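Joltmont (robot)

Joltmont is a two-armed tabletop manipulator built in the Sequeira shared workshop by Leonor Bettencourt and Hélder Tavares. Work started in September, after an earlier single-arm machine, Mirow, was taken apart for its motors. The control software, Neltine, was written by Yetunde Akinola and runs on an ordinary desktop computer.
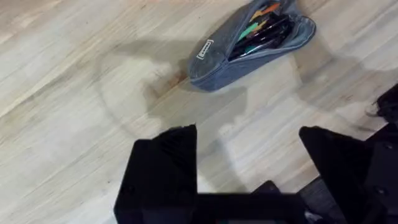 Grippers

Each gripper has two fingers driven by one motor. Bettencourt redrew the fingers 8 times, mainly to change the slope of the inner face. A small camera at the wrist looks past the fingertips, so both fingers stay in view during an approach. Soft containers are the usual test load - a fabric pencil case packed with dark, glossy pens has few clear edges between one barrel and the next, and Neltine treats such a bundle as a single mass. Grip force is set in software on a scale from 0 to 1000.

Arms and mounting

The arms stand at the near side of a wooden table and reach inward from left and right. Cables are left outside the limbs to make repairs easier.

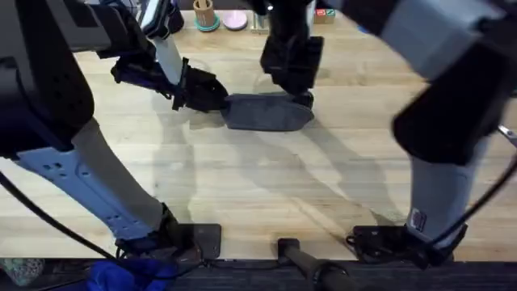 Joltmont with a flat dark gray plate held in one gripper, just above the tabletop.

Belmiro Pinheiro rebuilt the shoulder joints after the first set developed play. The replacement bearings are greased every 2000 cycles.

Control

Neltine plans each arm separately and then checks the two paths against each other. If they conflict, the right arm waits.

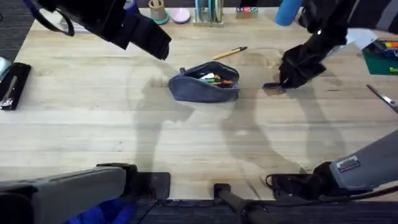

The waiting rule is simple but slow, and Akinola has kept it as the default. A second mode, in which both arms slow down together, was added later and is switched on by hand. Logs are stored in blocks of 3000 entries; older blocks are overwritten unless marked.

See also: Mirow, Neltine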